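November, late, kettle on

I should have gone to bed an hour ago but I want to get this down while my hands still remember it. Tevham day four of the weights task, and I think I finally get why everybody was so smug about how hard it is to put a thing on a shelf.

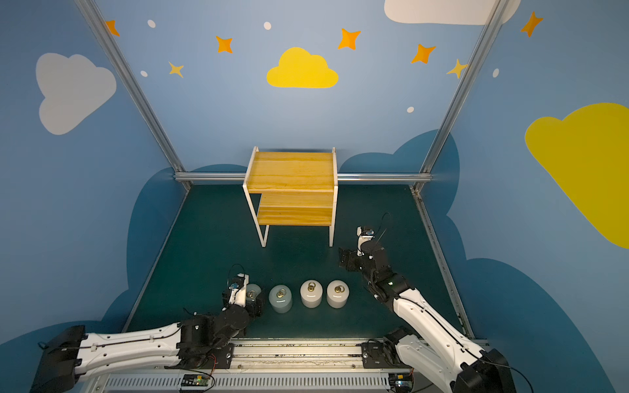 So, the job. Weights start on the floor in a row, and they need to end up on the two-tier shelf, and I do it with both arms by remote, sitting at the desk with a handle in each fist like I'm driving two very slow cranes. Every good run gets saved and goes into the pile the robot learns from. The target is 1000 runs. When I sat down this morning the counter said 544 and when I shut the laptop it said 559. Fifteen! For a whole day! I was mad about it all the way to the bus and then Volodymyr texted me "15 clean ones is good" and I felt a bit better, and then I felt silly for needing the text.

The rings are the whole problem. They're these little brass-colored things on top of the weights and they look so friendly, like the handle on a sugar bowl, and you think you'll just reach down and pinch. But you have to come at them square. If I'm even slightly twisted the finger pushes the ring over, and then I'm fishing for it, and the robot doesn't need to learn fishing (Volodymyr's word, he writes FISHING in the notes next to any run where I hunt around, and today I got it six times before lunch). What worked in the end was stopping above the ring, fixing my wrist, breathing out, and only then going down. It feels ridiculous, all that breathing for a weight. But the stop has to be short too, or you teach it to stand there thinking!

And they sit so close together. I kept bumping the neighbor with the outside of the gripper, and a bump means you either carry on and save a messy one or you scrap it and reset everything. I scrapped a lot. Volodymyr says to keep some of the little bumps as long as I recover nicely, so the robot sees what recovering looks like. I never know which are nice enough. I asked him for a rule and he said "you'll feel it," thanks, very helpful.

Left hand is still my bad hand. I do all the reaching with it like I'm wearing an oven mitt. In the afternoon I made myself do a stretch of runs where the left goes first and the right one waits its turn, and the waiting is harder than you'd think, my right hand wants to drift. Run 14 of the day I watched back and you could see the right arm wandering off by itself like a bored kid in a supermarket. Deleted.

Oh, and the lower board! I'd been avoiding it. The top one scares people more because of the lift, but for me the lower one is worse, I worry the whole time about clipping the board above it. I went in from the front, very low and flat, and set it down, and let go, and nothing moved, and I said "ha!" out loud to a room with three people in it.

Lunch was the soup from Jedidby again. Too much dill. I ate it anyway and went back for bread. The Lytvynenko order came up while we were eating, they want the same task with the weights starting in other spots, so that's my December sorted I guess, and Volodymyr wants me to write down how I do the ring approach so the new person at Stosholm can copy it. I don't know how to write it down. I tried on the bus and got as far as "come down straight" and then a drawing that looks like a mushroom.

My shoulders hurt. The chair is wrong for this, it's too low by the thickness of a phone book, and tomorrow I'm bringing the green cushion from the kitchen and I don't care who laughs. Also need to cut my nails, the left trigger catches on one.

One more thing so I don't forget it. Last run of the day I stopped looking at the ring and looked at the space between the fingers, and it went in first time. Might be luck. Try it first thing tomorrow, before coffee, before I get shaky. And ask Volodymyr if I can have the monitor a bit closer.

Kettle's boiled. Tea, then bed.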